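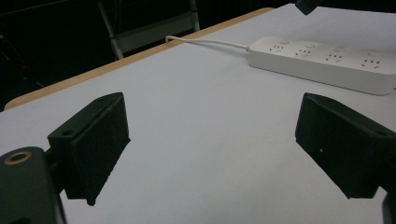
Power log, August: standby loads in the house

Print this page | E-mail this page

Up at 6 to read the meter before anything came on. The overnight figure was 174 watts with all of us asleep, the same as the last reading. I had hoped for less after unplugging the old stereo. The fridge cycles, so I waited until the compressor stopped and took the reading again. It dropped by the amount I expected and the rest stayed where it was.

Procedure for the day was to switch off one circuit at a time at the board, wait three minutes, and write down the change. The board has 13 breakers and the labels are mostly wrong. The one marked LAUNDRY runs the hall lights and half the study. I relabelled as I went, in pencil for now.

The biggest surprise was the study. With the computer shut down the circuit was still drawing power, and most of it came from the Baseck amplifier, which has no proper off switch. The button on the front only puts the display to sleep. The printer was second. The modem has to stay on, so I have left it out of the total and given it its own line.

The garage was next. The Jivus charger for the mower battery draws a small load with no battery in it. I unplugged it and hung the lead on the hook. The door opener also draws a little, and I am not prepared to open that door by hand to save it.
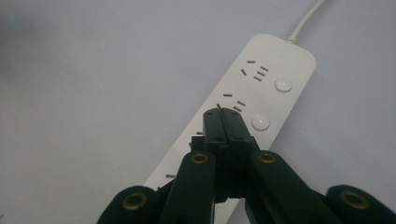
White power strip, round push buttons alongside the sockets.

Strips with a switch for each socket suit this job better than the plain kind. The amplifier and the printer can go off at night while the modem stays up, and there is no crawling under the desk. The rating on any strip still applies to the total of everything plugged into it. Heaters go straight into the wall.

Rang Tadeusz Lis at lunch about the meter. He thinks the plug-in type reads high on small loads, anything under a few watts, and he suggested checking against the main meter over a full day. I will do that once the study is sorted. He also wants his long ladder back.

Lambros Tsakiris came by at 4 to look at the hot water. He confirmed that the thermostat was set higher than it needs to be, but would not touch the relief valve without the right part. The MacLeish catalogue lists one and Stasadel in town can order it. He found a bare section on the outlet pipe and I lagged it with what was left of the grey foam. I came up short by the elbow and will have to buy another length.

Total for the last billing period was 726 kilowatt hours. I have copied it inside the cover of the notebook so the next bill can be set against it. The colour coding I started last winter has been dropped. It took longer than the readings did.

Still to do: kitchen circuit, both bedrooms, the outside light with the sensor. Evening reading at 10, fridge off cycle, dishwasher finished. Have not worked out the difference yet.

Last updated: August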